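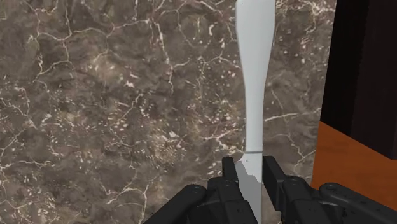 # Questions about our marble worktops

We are a small stone workshop in Molard, with a second showroom in Bridport. Most customers write to us with the same questions, so we collected the answers on this page. If yours is missing, please write to us and we will answer by email.

## Before you order

**Is marble a good choice for a kitchen?**
Yes, if you accept that it will change. Marble is softer than granite and it reacts to acid. Lemon juice, vinegar and wine can leave dull marks, even when you wipe them quickly. Some customers like this look after a few years. If you want a top that stays the same, please ask us about quartzite.

**Can I choose the slab myself?**
We prefer that you do. The brown marbles especially are very different from one slab to the next, and two pieces with the same name can have much more or much less white vein. You can reserve a slab for 37 days without payment.

**What is the difference between Solinano and Delorme?**
These are the names of our two finishes. Solinano is polished and shows the color at its strongest. Delorme is honed, so it has a matte surface and acid marks are less visible on it. The price is the same for both.

**Are the veins cracks?**
A vein is another mineral that filled the stone when it was formed. Natural fissures also exist, and our supplier fills them with resin before polishing. We check each slab again before cutting. With the hand you should feel no step.

## Price and delivery

**How much does it cost?**
An average kitchen top costs roughly $1,451, including measuring and one sink cutout. Each additional cutout is $100. Stairs above the second floor are charged separately, please tell us in advance.

**How long do I wait?**
Normally five weeks after measuring. In April and May it can be longer, as many people renovate in this period.

**Do you take away the old top?**
Only if it is already disconnected. We do not do plumbing or gas work.

## Daily care

**How do I clean it?**
Use warm water, a soft cloth and a little neutral soap, then dry the surface. Do not use bathroom cleaner, bleach or scouring powder.

**May I cut directly on the stone?**
Please use a board. A steel blade can scratch marble, and the blade also becomes dull very fast.

**Can I put a hot pan on it?**
Put something under it. The stone can take some heat, but the resin in the fissures can turn yellow.

**How often must I seal it?**
Once a year for the area near the sink and the stove, every two years for the rest. To test it, leave a spoon of water on the stone for ten minutes. If there is a dark spot after wiping, it is time.

**I have a dull ring from a glass. Can it be repaired?**
On the honed finish you can often do it yourself with our repair powder. On the polished finish please call us first. The showroom in Bridport answers the phone until 5 p.m.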